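Setting lamp angle and camera exposure on a street rover

December – posted by the Lisuso build log

The Honine is a four-wheel sidewalk and street rover assembled in a shared workshop in Zomthorpe. The base build covers the drive, battery and remote stop. Part seven covers the headlamp and the front camera, which have to be adjusted together.

You need the finished base, one white LED lamp on a tilt bracket, the front camera, a tape measure, a 2.5 mm hex key and masking tape.

1. Fix the lamp bracket to the front plate with two M4 screws. Leave the tilt screw loose enough to move by hand.

2. Connect the lamp to the switched 12 V output on the Dewulf board. Do not use the logic rail. The lamp pulls enough at power-on to reset the controller.

3. Park the rover on a level floor, facing a wall at 100 cm. Tilt the lamp until the top edge of the beam sits 40 cm above the floor, then mark the bracket with tape.

4. Open the camera settings and turn off auto exposure. Set the exposure register to 818, leave gain at its lowest value and save.

5. Take the rover outside after dark and check the camera view from a standstill.

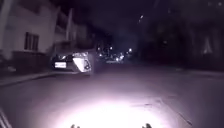

Front camera at night. The road is almost pure white at the lower center, and the light has faded by the rear bumper of the parked car.

Look first at the brightest part of the road. Full white carries no surface detail, so the crack detector has nothing to work with there. The seam on the right stays readable against the lit asphalt. If the white patch covers more of the lane than this, lower the exposure in small steps. We settled on 792.

Next, check the reach. Past the edge of the beam the road is only dim gray, and the speed limit in the config file has to allow a full stop inside the lit part. Raising the lamp gives more distance but puts glare into oncoming windshields – keep to the tape mark and drive slower.

6. Tighten the tilt screw, apply thread lock and repeat the wall check. The bracket tends to creep upward as the screw seats.

7. Write the final exposure value on the lid label.

Comments (3)

tinbench: Same reset problem on the logic rail. Moving to the switched output cured it.

orla_k: Does the exposure value carry over to the daytime profile?

Lisuso build log: No, profiles are stored separately. Daytime stays on auto.

Related
Honine part 6: wiring the remote stop
Honine part 8: crack detector thresholds
Dewulf board pinout and fuse ratings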